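Favar F8 benchtop centrifuge, reviewed after eight months of daily use in the Prydderch teaching lab. Unit price was $2,242, bought through Putix. Date of this note: 6 September 2022.

## Noise and vibration

Quiet up to medium speed. Above that the lid hums, and on a light bench the hum carries into the next room. Moving the unit to a heavier bench in May cured most of it. The rubber feet mark painted surfaces.

## Rotor and tubes

The supplied rotor takes conical tubes directly. Thin-walled round-bottom tubes need the sleeve set, sold separately at $249, and Eleri Gwilliam found two of the sleeves slightly undersized. Balance detection is strict – a small mismatch in fill volume stops the run and the display shows only a code.
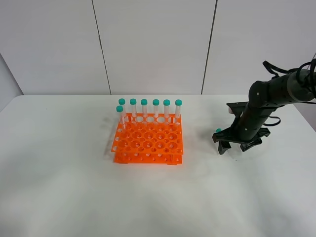
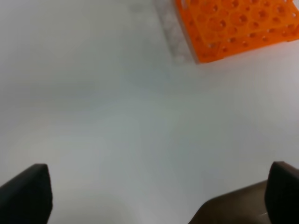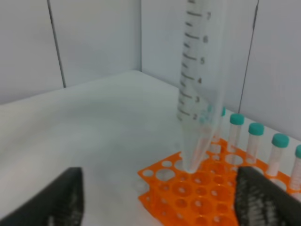
Orange rack, clear graduated tubes with teal caps.

## Controls

Two knobs and a start key. Time is set in whole minutes, with no short-spin button. The last settings survive a power cycle. The brake cannot be softened, so loose pellets tend to lift.

## Service

Vasilică Toma replaced the lid latch after seven months. The part arrived quickly; the manual's exploded drawing is for an older model.

Rating: 7 out of 10. Suitable for routine spins.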